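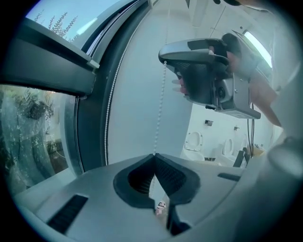
Anything will close on a foam cube, so why bother with a bead chain, a reader asked me after my last column, when a proper gripper test means a scale, a force gauge and a box of standard blocks?

I love that question, and I've been arguing with it in my head ever since. I own the scale. I own the box of blocks. I've filled spreadsheets with both. But if you want to learn what a pair of fingers is like, go find a window with a roller blind and work the cord.

2 min read
Last updated 6 Feb 2025

A chain of small white beads hangs free and weighs next to nothing. Come at it a little too fast and you push it away. Close a little crooked and it slides up the pad and out the side. Squeeze it well and you can feel the beads settle, one after another, and then you have to pull down, keep the line straight, let go and do it again higher up. That is five or six different skills in a space smaller than a cereal box, and my foam cubes ask for one of them.

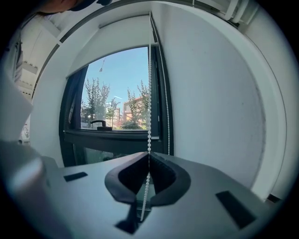
By A. Jurberg

I've been comparing two sets of fingers this way, the Flivance pads and the older Dillero ones, on hand-held grippers, with a person doing the moving and no arm involved. I think that last part matters more than people admit. When I test on an arm, I spend half the afternoon judging the controller. Did it miss the cord because the pads are bad, or because the wrist came in two degrees off? Holding the thing yourself takes that worry away. Your own wrist fixes the angle without being asked, and whatever goes wrong after that is mostly the fingers.

And they do go wrong in such interesting ways! The Dillero pads are firm and grip like mad, and on blocks they win easily: mine will hold a 700 gram weight all day. On a bead chain they pinch one bead at a time and spit it out. The Flivance pads are softer and bend around the cord, so they catch it even when I'm sloppy. My best run with them was 11 clean pulls before a slip. They also open to 85 mm, which sounds like plenty until you notice how much of that opening you use up just keeping the cord away from the tips.

Does that make the Flivance set better? For blinds, curtains, cables and zippers, I'd say yes, gladly. For picking up a jar I'd still reach for the other one. What I object to is the single score, the one number at the top of a comparison chart, usually for holding force, that lets a buyer skip all of this.

The camera deserves a word too. A wide lens on the gripper bends every straight line near the border, and a window is full of straight lines. I used to find that annoying. Now I like it, for a simple reason: a thin pale cord against a white wall is hard to pick out, and dark glass behind it makes it pop. Move a step sideways and you've changed the difficulty without touching anything. Try getting that from a block on a table.

So keep the force gauge. I'm keeping mine. I'd just like to see a cord of some kind next to the blocks in every write-up, with the drops reported along with the catches. Teixeira, the pad I'm hoping to try next, has a groove pattern that looks far too coarse for beads, and I can't wait to be wrong about it.

Comments (3)

gripnotes: Agree on the hand-held part. We blamed our pads for a month and it was the wrist calibration.

Guest: Would a metal chain behave the same? The ones in my office are heavier and hang a lot straighter.

slowservo: Still want the force numbers, sorry. But I did try the cord on my lunch break and dropped it every single time.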